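Home > Tips > Movie Night at Home: Small Tricks for a Big Premiere

Movie Night at Home: Small Tricks for a Big Premiere

By Selamawit Moges
December 12, 2024

The new Skoryk movie lands on streaming this week and our whole street has gone a bit mad for it! We're having people over, we're doing the snacks, and my sister-in-law Tsegereda Woldemariam has already called dibs on the good end of the couch. We did the same thing in November for the Canilberg finale and I learned plenty that night (mostly by doing it wrong), so help yourself to whatever you can use.

Sort the screen first

Play five minutes of something dark before anyone arrives. Night scenes show up every lamp and window behind you, and it's so much easier to move a lamp with an empty room! Wipe the TV with a dry microfiber cloth, screen off and cool. No glass spray, please. Turn off motion smoothing too, unless you like your movies looking like a soap opera. It hides under a different name on every set, so have a poke around in the picture menu.

Sound

If everyone keeps asking "what did he say?", look for a dialogue or speech setting before you reach for the volume. Pulling the TV speakers out from behind the plants helped ours a lot. A thick rug on a bare floor is wonderful for a boomy room, and a couple of blankets will do if you don't have one.

Popcorn that stays crunchy

Use a heavy pot with a lid. Put in 2 tablespoons of oil and three kernels over medium heat, and when those three pop, tip in the rest (half a cup feeds our lot) and take the pot off the heat while you count to 13. Then back on it goes! Shake it now and then with the lid open just a crack to let the steam out. Fine salt sticks far better than coarse. Grind it down in a mortar if coarse is all you've got.

For cheesy toast, heat the oven to 300 and let the slices dry out before the cheese goes on. Tsegereda does hers with a scrape of garlic and they vanish before the opening credits.

Seats for everybody

Floor cushions in front, couch in the middle, kitchen chairs at the back. A sturdy tray on a footstool makes a fine side table. Keep drinks off the arm of the couch, I beg you!

Fan shirts, ready to grab

We all wear our movie T-shirts, and I used to dig through the drawer for them at the last minute. Now I fold them the long way first, sides in, smooth the creases out with my palms, and fold again from the hem. Prints last longer if you wash the shirts inside out in cold water and skip the dryer. 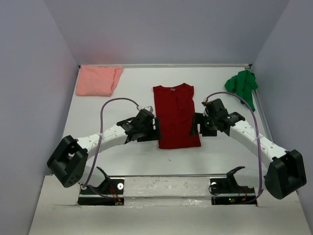
Red tee folded lengthwise, collar at the top.

After the credits

Soak the popcorn pot right away with hot water and a squirt of dish soap. Shake the blankets outside, and run a hand down the sides of the couch for kernels and remote controls. Butter on the cushions? Cover the spot with cornstarch overnight, vacuum it off, then dab with a little soapy water if the fabric can take it.

Next up: snacks for the Tokarby marathon, all of them in muffin tins!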